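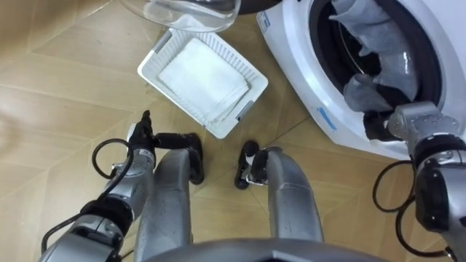

Gray cloth at the drum, folded towel in the basket. Lower machine.

From: Nhi Sầm
To: laundry-staff list
Subject: Re: Friday shifts and the robot

Quyên Giáp wrote:
> Does anyone know what happens to the early shift once Virik
> is on the washers? Khôi told me we keep our hours but the
> work changes. I would like to see that in writing. Also, who
> clears the drum if it stops halfway through a load?

Quyên, I asked Cúc Hầu both questions and she said I could post her answers.

Hours stay as they are through March. Nobody on the early shift moves to another site. What changes is the order of the work. Virik gets the lower machine at Lò, unloading only. Sorting, stain checks, folding and anything with buttons or zippers stay with us. The 2183 form now has a line for robot stops, and you fill it in the same way as a machine fault.
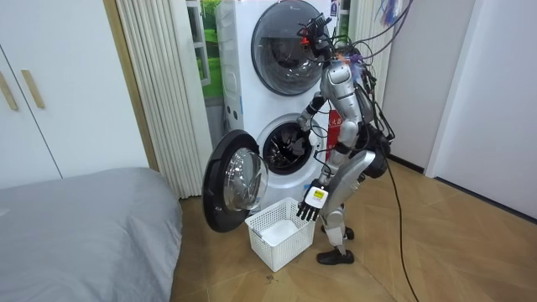
Basket placement is the part of our job that changes most. Until now we each put it wherever suited our own back. With Virik it has to be in the same place every time. The basket goes on the floor right below the open drum, between the washer door and the robot's foot, and the door has to be swung all the way open first. Tín Phí wants this done before the robot is switched to run, and he wants us standing clear after that. If you need to move the basket, pause it first.

On stops: whoever is on shift presses pause, waits for both arms to go still, then clears the drum by hand. Don't pull on cloth that is still in a gripper. Call Tín if it won't let go. He is paid for those calls and we are not expected to fix anything ourselves.

My own view is that there is less bending and more waiting. I did 2 shifts beside it and I was on my feet the same amount of time. I would like the waiting to count as work on the time sheet, and Cúc has not answered that yet. I will ask again before Friday.

Nhi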